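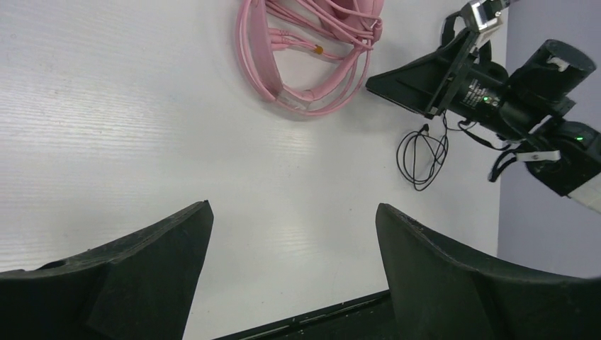
The arms in the back room at Durnlow began as a box of motors and a bet between two members over whether a pair could be built for less than the price of a used car. The man who did most of the building is a retired lift engineer, and he agreed to talk on the condition that he could carry on working. He puts the running total at £2,883, a figure he keeps on a card by the door. Two arms share one table, and lately he has been trying them on a pink object like a headset with its cables wound round the band. "A block is easy," he said. "A block stays the shape it was. Cable doesn't."

He has been a member of the workshop since it opened and pays the same monthly fee as everybody else. The arms live there because his house has no room for them and because the workshop has a proper supply, put in for the lathe. Most of the joints are second-hand. The motor controllers came from Skarkora, a surplus dealer he has used for years, and the finger parts went through four versions before he stopped changing them.

"The first ones were too short," he said. "The second ones were the right length and bent. I'd drawn them hollow to save time on the printer, and I got what I deserved."

The fingers he uses now are long and wedge-shaped, narrow at the tip and broad on the face. He wanted something that could slide under a flat object as well as pinch a tall one. They are not good at round things. A tennis ball, he said, has so far won every time.

The software is called Vumska, after a dog in a book his daughter liked. It began as a few scripts and now runs both arms, though only one at a time when he is alone in the building. He made that rule for himself in September, when the arms met over the middle of the table and one of them stripped a gear. The replacement took three weeks to arrive.

I asked how he judges whether things are improving. He keeps a notebook, one line per attempt, and had reached 802 lines when we spoke. Of those, 273 are marked with a tick. A tick means the object was picked up and put down again where he wanted it, with no help from him.

"People see that and think it's poor," he said. "But the ticks are mostly in the back half. The first hundred lines are nearly all me swearing."

Cables are the part he talks about most, both the ones he wants the arms to handle and the ones that run the arms. He has rerouted the wiring on each arm twice. If a loop is left too tight it pulls at the wrist, and if it is left slack it catches on the edge of the table — he has had both in one evening. Savchuk, the small firm that cuts his metal brackets, has offered to make him a set of clips, and he is still working out where they should go.

He does not expect to sell anything. A neighbour suggested he might get £2,000 for one of the arms, which he took as a kindness. What he would like next is a better way of telling how hard the fingers are pressing. At the moment he works it out from the current drawn by the motor, and he doesn't trust it with anything that can crack.

Would he build a third? He thought about it while he looked for a screwdriver.

"I'd rather rebuild the first one," he said. "The second one's better, and it shows."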